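부품 정리하다가 하루 다 감

2020년 4월 11일

미루고 미루던 부품 상자 정리. 드디어 시작함. 시작만 함.
2월에 Nustlow 작업실 짐 빼면서 몽땅 쓸어 담아온 상자가 아직도 책상 밑에 있었다. 발에 차일 때마다 다음 주에 해야지 했는데 벌써 4월. 오늘 안 하면 여름까지 간다 싶어서 아침 먹고 바로 엎었다.

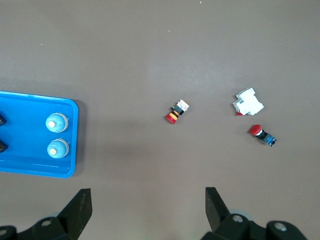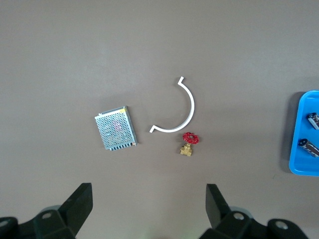

파란 트레이 꺼내놓고 분류 중. 첫 번째는 빨간 버튼 스위치, 두 번째는 파워랑 밸브랑 하얀 반고리.

일단 버튼부터. 하늘색은 트레이로. 둥글고 볼록한 게 나란히 서 있으니까 좀 귀엽다. 검은색 애들도 같은 트레이. 색깔별로 칸을 나눌까 하다가 관뒀다. 어차피 쓸 때는 다 뒤섞임. 예전에 색깔별, 크기별, 용도별로 완벽하게 나눠놓은 적이 있는데 일주일도 못 갔다. 급할 때 아무 데나 던져 넣는 내 손이 문제지 뭐.

빨간 버튼은 한참 들고 고민했다. 뒤에 하얀 접점 블록까지 붙어 있는 거라 그냥 캡만 있는 애들하고 섞기가 애매하다. 글씨가 깨알만해서 안경 벗고 코앞에 대고 봐야 되는데 귀찮아서 나중에 보기로. 목 부분에 주황이랑 검정 줄무늬 들어간 거 마음에 든다. 이건 나중에 뭐라도 만들어서 꼭 써야지. 뭐 만들지는 모름. 작업대 전원 버튼으로 쓰면 멋있을 것 같긴 한데 Éabha가 그거 누르면 뭐가 터질 것 같이 생겼다고 반대. 일단 보류 칸.

그다음이 파워서플라이. 구멍 숭숭 뚫린 은색 덮개에 한쪽으로 나사 단자 쭉 있는 그거. 되는 건지 안 되는 건지 기억이 안 난다. 안 되는 거면 왜 챙겨왔고 되는 거면 왜 상자 밑바닥에 있었을까. 테스트는 다음에 하기로 하고 마스킹테이프에 "확인 필요"라고 써서 붙일 예정. 예정만 벌써 몇 갠지. 그리고 구멍 사이로 먼지 들어가는 거 싫어서 지퍼백도 하나 찾아야 됨. 큰 지퍼백이 다 떨어졌다. 내일 살 것: 지퍼백 큰 거, 마스킹테이프, 네임펜 얇은 거.

빨간 손잡이 달린 작은 황동 밸브. 이건 전기 쪽도 아닌데 왜 같이 있지. 전에 Kong 철물점에서 480엔인가 하고 써 있던 거 구경만 하고 나온 기억은 있는데 그거랑 이거랑 같은 건지는 모르겠다. 손잡이가 톱니바퀴처럼 생겨서 자꾸 돌려보고 싶음. 배관 상자로 보내야 맞는데 배관 상자는 창고 제일 안쪽. 그 앞에 선풍기 있고 캠핑의자 있고... 오늘은 못 꺼낸다. 당분간 책상 서랍에서 살아라.

그리고 제일 골치 아픈 거. 하얀 반고리 모양 플라스틱. 양쪽 끝에 짧은 탭 있는 거. 도대체 뭐의 부품인지 모르겠다!! 커튼 쪽인가? 호스 잡아주는 건가? 아니면 무슨 기계 덮개에 끼우는 건가. 단톡방에 올렸더니 Yen-ting이 옛날 Purkville 살 때 욕실에서 비슷한 거 본 것 같다고 하는데 별로 믿음은 안 간다. 이런 건 꼭 버리고 나면 사흘 뒤에 어디서 빠진 건지 알게 되더라고. 그래서 못 버린다. 그래서 상자가 안 줄어든다. 악순환. 혹시 아시는 분 댓글좀요.

중간에 점심 먹고 커피 내리고 하다 보니까 흐름이 끊겨서 오후에는 속도가 안 났다. 책상 위에 뭐가 한가득이면 괜히 딴짓하게 됨. 옛날 영수증 뭉치 나와서 그거 읽느라 한참 보내고. Lemley에서 산 거 영수증에 3,318엔 찍혀 있는데 품목은 다 지워져서 뭘 샀는지 모르겠다. 혹시 저 하얀 거였나. 설마. 영수증은 전부 버림. 이게 오늘 제일 속 시원했다.

지금까지 정한 규칙 적어둔다. 안 적으면 또 까먹음.

버튼이랑 스위치는 파란 트레이. 색 구분 안 함
접점 블록 붙어 있는 건 따로 보류 칸
전원 관련은 무조건 테스트하고 넣기 (오늘은 예외)
배관은 배관 상자. 창고 정리한 다음에
정체불명은 작은 깡통 하나까지만. 넘치면 오래된 것부터 버린다

마지막 규칙 지킬 자신 없다. 깡통을 더 큰 걸로 바꾸면 되는 거 아닌가 하는 생각이 벌써 듦.

트레이도 하나 더 있어야 될 것 같다. 이 파란 거 턱이 있어서 자잘한 게 안 굴러 나가고 좋은데 같은 걸 어디서 파는지 모르겠다. 비슷한 거 찾아보니 732엔짜리가 있긴 한데 배송비가 더 비쌈. 일단은 반찬통 뚜겅으로 버텨본다. 그리고 책상 위에 하얀 부스러기 같은 거 자꾸 생기는데 이거 닦는 것도 일. 물티슈로 한번 슥 밀고 말았다.

남은 건 전선 뭉치랑 나사 봉지 7개. 나사는 생각만 해도 머리 아파서 다음 글로 미룬다. 전선은 Éabha가 자기가 하겠다고 했으니까 나는 모르는 일이고. 저녁 해야 돼서 오늘은 여기까지. 쌀 씻으러 갑니다.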